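November, continued. Brorkstead block, heat loss and damp notes

Start 8:40. Boiler room 14 C, flats on the ground floor 17 to 18 C with the heating on since six. Outside 3 C, no wind to speak of.

Picking up from last week's page. The landlord wants the four ground floor flats off the bottom of the rating scale before the next tenancies start, and wants to spend the money on windows. I still don't think windows are where the heat is going. The frames are old but the seals on the street side are decent, and the glass is double everywhere except the two bathrooms.

Floor first. Lifted the hatch in flat 2 and got under with the lamp. Suspended timber, 200 mm clear at the hatch, less toward the back wall where there's rubble from some earlier job. No insulation at all. Air bricks open on both sides, which is right, but the gaps round the pipes coming up into the kitchen are big enough to put a thumb in. Same in flat 3. Could feel the draft at ankle height standing at the sink.

Put the fan in the front door of flat 2, taped up the cooker hood and the bath extract, and ran the leakage test twice. First run was no good, the tape on the hood let go partway. Second run held. Leakage was well above what the old certificate assumed, and the smoke pencil showed most of it coming in at the skirting and the pipe holes. Some at the loft hatch in the stairwell, but that's common area and not in this job.

Certificate has the floor down as "insulated (assumed)". It isn't. Whoever did it probably never opened the hatch. That alone may move the score the wrong way when it's redone, so the landlord needs to hear it from us before the assessor comes.
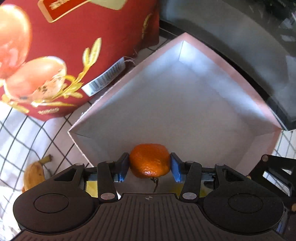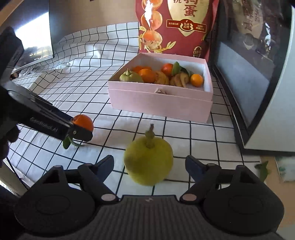 Gripper and fruit in both.

Ffion Vaughan read the draft of the above and disagrees on the order of work. Her view is that the floor is the right job but the damp reading on the back wall of flat 4 has to be dealt with first, and that if we pack the joists with wool while that wall is still taking up water we'll be back in two years cutting out rot. She also wants the pipe gaps sealed from above, with the air bricks left exactly as they are, and she'd like to see the leakage test repeated on one of the flats at the other end before anyone puts a figure on the whole block.

Fair on the damp. I had the meter reading down as a side issue. Went back to flat 4 at 11:15 and took a row of readings along the back wall at skirting, knee and waist height. High at skirting the whole length, falling off by the knee, normal at the waist. Outside, the ground has been built up against the wall with paving and sits above the air bricks for most of the run. Two of them are half buried. That's the cause or most of it. Lowering the paving is a day and a half for two people plus a skip. Not expensive compared with windows.

Less sure about testing a second flat. The construction is the same all along and the fan is booked out to the Tostau job after today. Will ask if we can have it back for a morning.

Costs so far, ground floor only:
Floor insulation, netting and labor, four flats: 3,855
Sealing pipe gaps and skirting: 81 in materials, our own time
Paving at the back: waiting on a price
Windows, as quoted to the landlord by Fragkou: just over 3,000 per flat

So the floor for all four comes to little more than the windows for one. Put it in the letter in those words.

Heating controls. Flats 1 and 3 have room thermostats, flat 2 has one that isn't wired to anything, flat 4 has none. No valves on the bedroom radiators in any of them. Cheap to fix and it counts toward the rating. Add as a separate line so it can be done even if the rest is put off.

Hot water: the cylinder in the boiler room has a jacket but it's the thin red kind and it has slipped down at the back. Bare pipe for the first couple of meters out of the top. Lag the pipe, replace the jacket. Check if there's a working cylinder stat, couldn't get behind it today for the shelving.

Lights are all LED already except the hall in flat 1.

Tirketti sent their sample of the stiff board for under the floor. Tried a piece between two joists at the hatch. It fits if the joists are straight, and these are not. Gaps of a finger width on one side, so each length would need foaming in. Wool on netting follows the joists better and is easier to get through a hatch that size. Keep the board in mind for the boiler room ceiling, where everything is square and you can stand up.

Tenant in flat 3 says the kitchen is the worst room and that she keeps the oven door open in the mornings. Told her we'd seal the pipe holes this month whatever gets decided about the rest.

To do:
Letter to landlord: floor entry on the certificate, cost comparison, damp at back of flat 4
Price for lowering the paving, with drainage gravel along the wall
Ask Tostau for the fan, one morning
Photo of the bare joists for the assessor, with a tape in shot. The ones from today are too dark
Moisture readings in the joist ends under flat 4, need the long probes
Return the hatch key to flat 2

Packed up 3:20. Left the hatch in flat 4 screwed down with two screws only, rest are in the tin.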